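Visit to the Flollora flooring showroom, October 2021

Delia Manole and I drove out to Flollora to choose carpet for the two reading rooms. Dorin Sandu had booked us in for the morning and met us at reception.

The ground floor is mostly hard flooring, so we went straight upstairs. They keep 200 samples on racks there, and larger areas are laid so that you can walk on them. We had shortlisted two ranges from the catalogue, Iner and Sima. Iner was softer but showed every footprint. Sima is a low pile and felt firmer – better for chairs.

We need 30 square metres for the small room. Delivery is 7 weeks from order, longer if the colour is not in stock. Fitting is done by Hesimow and quoted separately.

Delia preferred a plain blue. I thought a stripe would hide wear by the door, and we settled on grey. Dorin is sending the written quote, and the order has to go in before March.
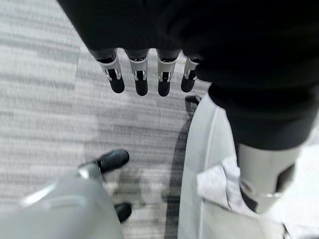

Grey striped carpet, low pile, with lighter and darker bands.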